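Thread on green speeds at Wundik, round one of the Prilotus Pairs, August 18, 2018. 1/9

Both courses were set up at par 71. Urio measured 1613 metres over the front loop, which is the short side. Usura gives up 700 metres of rough on its perimeter holes this year. 2/9

Greens were double cut and rolled once. The collar was left a notch higher than last August. Chips from the back of Urio's fourth are coming off hot as a result. 3/9

Pin on the fourth is four paces from the left edge. Anything landing past the centre ridge feeds off the putting surface. Lay up short and right. 4/9

Foursomes format. Partners alternate tee shots regardless of who holed out. Two pairs were docked for wrong order before lunch. Rule's on the card. 5/9

Wind is southwest and picking up. Add a club on the par threes, two on the exposed one at Usura. 6/9
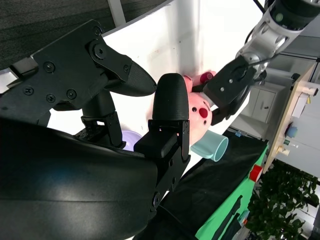

wanderingwedge replied that the ridge plays fairer from the forward tee, and that the committee should have moved the pin once the wind turned. 7/9

Fair on the first point. On the second, hole positions stay put during a round unless the cup is damaged. 8/9

Afternoon draw is up at the Wundik clubhouse. Scores after the last group signs. 9/9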